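Parholm Side Table, White
Item no. 2085

The Parholm is a small table for apartments and narrow kitchens. The top is white with rounded corners. The legs screw in by hand, and the table ships flat in 2 boxes.

Maximum load: 115 lb
Assembly: some 2 hours for one person
Care: wipe with a damp cloth, no scouring powder

Also in the range: the Eneck stool and the Melano wall shelf. The gray version was dropped in January. Spare legs can still be ordered under part no. 732.

Page updated May 15, 2020
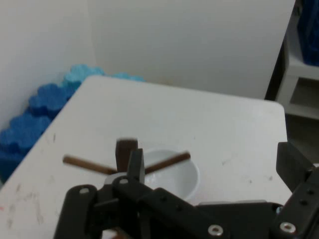
Reading time: 1 min

Tables may be returned unassembled in the original boxes. Return shipping is paid by the buyer.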